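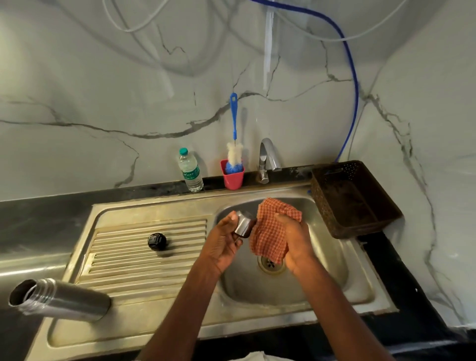 Filed under: House Rules for Robots
2 min read

Rule four in my notes for the Tiltville kitchen trials used to read "clean the flask." Ylva Lindqvist sent it back with one word: "How?"

Fair. So I've been doing dishes for a living. Rule four now has 11 parts, including which hand holds the cup, when the cloth gets swapped and where a lid may be set down. My mother covered all this with a look.

The good practice bit is dull and I stand by it – write the rule at the sink, with your sleeves up, before any arm gets to try it. We logged 484 washes by hand first. Trikard, our test arm, has read none of them and still wants to grip everything like a hammer.

Rule five is drying. Ylva has already asked what I mean by "dry."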